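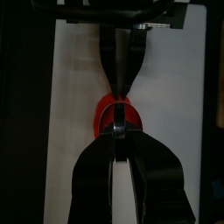 Gripper coming up to the black strip, just under the red piece.

4. Working with straps and other hanging things

By now you should have the arm bolted down, the stop button tested and the speed cap set (section 3, and please don't skip it, I can tell when people have). Straps get a section to themselves because they behave nothing like the blocks and tubs you practised on. They swing, they twist, and they'll happily stay attached to whatever is above them while the arm pulls away.

I wrote these rules for our own bench at Letdale, where we run a Usari arm with the Pearce two-finger gripper. If yours is a different make the menu names will change, but the order of the steps shouldn't.

Before you switch the arm on

1. Give whatever the strap hangs from a good firm tug by hand, harder than you think the arm will pull. If it shifts, fix it now.

2. Check every clip, ring and buckle. Anything cracked goes in the bin, and yes, that includes the one you were saving.

3. Clear away any other loose straps or cables within reach of the fingers. Long hair tied back, lanyards off, sleeves rolled up. I take my watch off too, though that's just me.

4. Stand where you can see both fingertips and reach the stop button without leaning over the arm. If you can't do both, move the button, it's on a long lead for a reason!

Caution: never steady a swinging strap with your hand while the arm is live. Press stop, wait for the amber light, steady it, step back, then start again. It feels painfully slow the first few times and you do get used to it.

Setting the limits

5. Open Settings, then Grip, and choose Soft Hold. The default hold is meant for solid parts and it's far too keen for this job.

6. Set the pull limit to 2670 in the Force box. The units are grams on our version of the software (Clevix); if yours shows newtons, stop and convert first. Typing a gram figure into a newton box is a mistake I've made and would rather you didn't.

7. Set the approach speed to 105 and leave the retreat speed at whatever the start-up profile gave you. Both are in millimetres per second.

8. Press Save, go out of the menu, and go back in to check the numbers stuck. Older builds of Clevix sometimes drop the last change you made.

The approach

9. Bring the gripper up from underneath, slowly, with the fingers open and the strip hanging in the gap between them. Coming in from the side tends to push the strip along in front of you and you end up chasing it.

10. Stop short and wait for any swinging to die down. I count to five in my head.

11. Aim for the narrow part of the strip. Keep the fingertips off hard plastic pieces and metal rings, as they're slippery and the pads wear down quickly if you keep squeezing them.

12. Close the fingers at half speed and watch the force reading. It should rise gently and settle. A sudden jump means you've caught something hard, so open up and try again a bit lower.

13. Pull down by a finger's width, no more, and hold for 2 seconds. If the reading stays steady you can carry on with your task.

Note: the wrist camera is handy for lining up but please don't use it as your only view. It's so close to the fingers that it won't show you a colleague's elbow coming in from the far side. Our house rule is eyes on the arm first, screen second.

If it snags

14. Press stop. Don't try to drive it free, even if it looks as though one little nudge would do it.

15. Use Manual Release to open the fingers. The arm will hold its position but the strap may spring back, so keep your face well clear.

16. Write it in the log, even the small ones. We had about 198 entries in our log last time I went through it, and most were snags on rings, which is how step 11 came to be written.

Finishing up

17. Open the fingers, back straight down and away from the strap, and only then send the arm home. The Home button takes the shortest path and doesn't care what's still between the fingers.

18. Wipe the pads with a dry cloth and look for threads caught in the finger joints. Tweezers are fine for this, with the power off.

Section 5 covers changing the pads. You'll need the small hex key from the lid of the case.

Last changed March 1, 2019 (pull limit lowered, step 8 added).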